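Kitchen Tasks in Simulation: notes for session 4

Read these before the lab, which starts at 2 pm. Bring the worksheet from last time, as we will mark the reach section together.

The project this term is pick and place in a simulated kitchen. Each pair gets 80 runs on the lab machines. A run is one attempt at one task, from the reset to the moment the arm stops or the timer ends. The limit is 60 seconds per run. You may change the task wording between runs but not the kitchen.

Two views are saved for every run, one from the hand and one from further back in the room. Last year's groups mostly looked at the room view and ignored the other. Please look at both.

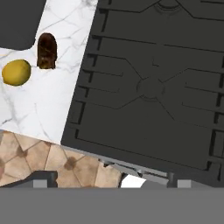 Hand views are harder to read than you expect. The camera tilts with the wrist, so straight edges come out as diagonals and you lose your sense of which way is up. Before you label anything, find two fixed things and work from those. With the counter and the hob both showing, as they are in this one, you can use the marble edge and the round burner cap. The lemon-like fruit is a poor choice, as loose objects are the ones that get moved. Note also how much of the view the gripper takes up along the bottom. Anything behind that grey strip is unknown, and should go in your table as "hidden", not "absent".

Labels: use plain words. If you can't tell whether the brown object is bread or chocolate, write "brown object" and keep the same name for the whole run. Changing names halfway was the most common fault in the 1,655 labels we checked in July.

The room view is better for judging the arm itself - where the elbow is, how close the wrist comes to the appliances, and what the gripper is over.

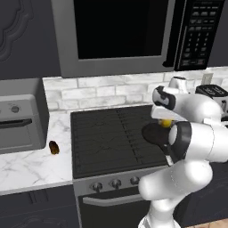

For each run, write down the arm's position at the start, at the grasp and at the release. Danylo Dmytriv's template has 14 columns. Fill in the first six during the lab and the others at home. A single still can't tell you whether a task was completed, so don't mark a result until you have watched the run to the end.

Homework: choose one failed run and write half a page on it. Say what the arm did, which view showed it best, and what you would change in the instruction.

Contact: Birdie Blackwood, Robotics Teaching Office, Trustenbridge | Back to top

Comments (2)

matt_r: Do the runs we stop by hand come off the total?

B. Blackwood: Yes, they do. Write "stopped" in the result column.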